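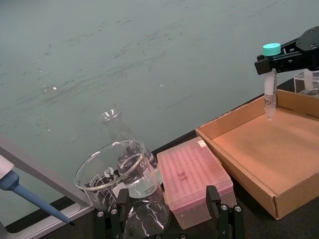
Eduardo Barredo reckons a lab stool is a thing you fall off at four o'clock, and that paying £64 for one is paying for the height. He put this under my last review, and I have been sitting on the Vaston Manalo since June partly to spite him.

It came in a flat box with 4 bolts, an Allen key and a leaflet that shows the seat going on upside down. Ignore the leaflet. The seat is black polyurethane, firm enough to keep you alert through a long morning of pipetting, and it wipes clean with ethanol without going sticky, which my old Grurkar started doing in its second month. The gas lift is smooth on the way up. On the way down it drops the last few inches all at once, so warn whoever is carrying the tea.

The foot ring is the best part. It stays where you tighten it, and short people in our lab have stopped hooking their heels over the drawer handles.

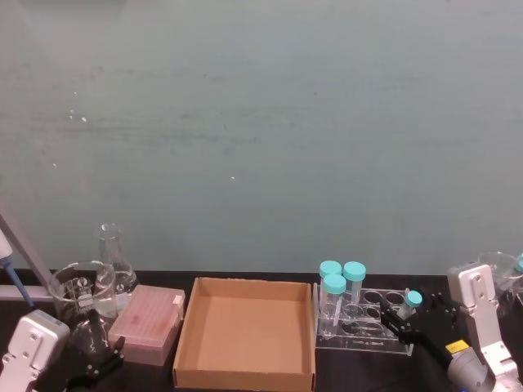
The castors are another matter. There are 2 sorts, braked and unbraked, and the website makes you choose before it tells you which is which. I got unbraked. On our floor at Pranstead, which slopes a little towards the sink, the stool goes home by itself whenever you stand up. Vaston will swap them, but you pay the postage, and the email arranging it took longer to write than the stool took to build.

There is a backrest version too. I tried one in the write-up room and it catches you just below the shoulder blades, like a stranger steering you out of a pub.

Would I buy it again? Yes, with the brakes. The makers say the lift is good for 2,000 hours under load, and I'm not going to check. Eduardo can have the Grurkar if he collects it.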